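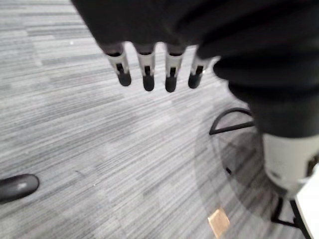

Collecting Examples for a Learning System
Course handout, unit 4
Practical Robotics with Learned Control, Nasell Technical College

Read this handout before the first collection session. It replaces the older sheet from April, which still described the two-finger gripper. If you find a difference between the two, follow this one.

1. What we mean by an example

In this course an example is one complete recording of one task, from the start position to the moment when the operator marks the end. It contains the pictures from the wrist cameras, the positions of all joints, the commands which the operator sent, and one line of text that says what the task was. In your reports please use the word "episode" for this. The word "sample" will mean a single time step, and students who mix these two words lose marks every year.

The learning method in unit 5 is behavior cloning. The policy sees what the robot saw and tries to predict what the operator commanded. It follows that the policy can learn only what is present in the recordings. If the operator looked across the room and used this knowledge to move the arm, the policy receives the movement but does not receive the reason for it.

2. The first look through the wrist camera

Before you record anything, spend a few minutes with the live wrist view and with nothing in the hand. Move the arm slowly over the floor, over the shelf and near the wall. Most students are surprised how much of the view belongs to the hand itself and to the sleeve over it. The sleeve is a part of the picture in every time step, so it should look similar in every episode. When the fabric slides forward over the fingers between episodes, stop and pull it back.

Pay attention also to the things on the edges. Shoes, chair legs and small pieces lying on the carpet will all enter the data. One shoe in one episode does no harm. A shoe that always stands on the same side when the task is "pick from the left" may become a signal for the policy, and then the robot will wait for a shoe.

3. The tasks in this unit

Each pair of students collects episodes for two tasks.

Task A: reach to the handles of the shopping basket, close the fingers on them, lift, hold still, put down.
Task B: take one light object from the shelf board and put it in the basket.

Task A looks easier and usually is not. The handles are thin and curved, they can lie one over the other, and from above the camera may see only one of them clearly. Plan your approach so that the fingers and the handles are both in view before the hand closes.
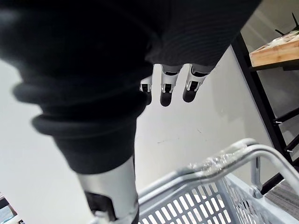

Figure 1. View from a wrist camera, with the hand above the basket next to the shelving.

Two comments to Figure 1. First, the thumb is closest to the camera and looks much larger than the fingers. New operators often judge the distance by size and come down too early on the thumb side. Second, there is clear plastic around part of the handles. Transparent material gives small bright spots, and these move when the camera moves. Write in your notes if the wrapping is on or off in your episodes, and do not change it in the middle of a block.

4. Procedure for one block

A block is 19 episodes of the same task, recorded by the same operator without a long break. We use the Pliritel recorder for all blocks.

Start the recorder and check that all camera streams are running. A frozen stream shows a normal picture, so move the hand and look that every view changes.

Type the task line. Use exactly the sentence from the task card. "Lift the basket" and "lift basket up" are two different tasks for the software.

Bring the arm to the start position, then shift it a little by hand control. Do not begin each episode from the identical pose.

Press record, wait one breath, do the task, wait one breath, press stop.

Label the episode at once as good, failed or discard. Do not leave the labels for the end of the block — you will not remember.

Move the basket a little before the next episode. Turn it also, not only slide it.

5. Failed and discarded episodes

This is the part where the notebooks are most often wrong. A failed episode is a real attempt that did not reach the goal: the handle slipped, or the object fell next to the basket. We keep it, and we need it in unit 7 when we train the success detector. A discarded episode is damaged as a recording. Typical cases are a lost stream, a person who touched the basket during the task, or a stop that was pressed too late.

An episode with a correction inside it is good, if the goal was reached. When the fingers miss the handle, go back a little and try again in the same episode. Please do not restart to get a cleaner one. A data set with only perfect movements teaches the policy nothing about what to do two centimeters away from the perfect path.

6. Speed and rhythm of the operator

Work slower than you would with your own hand, but do not stop in the air to think. Long pauses are copied by the policy: it learns that above the basket the correct command is often no command, and it can stay there forever. If you need to think, think before you press record.

Change operators after each block. Tired operators make short, hard movements, and this is visible in the joint plots even when the videos look fine.

7. What to hand in

Upload the blocks to the Cukiretti folder of your pair. Add a plain text file with the name of the operator for each block, the state of the wrapping, the position of the lamp if you moved it, and all interruptions. Around one page is enough.

Questions for the lab book:
Which parts of the wrist view stayed the same in all your episodes, and could the policy use them wrongly?
In which moment of Task A do you lose sight of the handles?
How did your failed episodes differ between the first block and the last?

Reading for the next unit: chapter 2 of the Shabalala course reader, without the section on simulators.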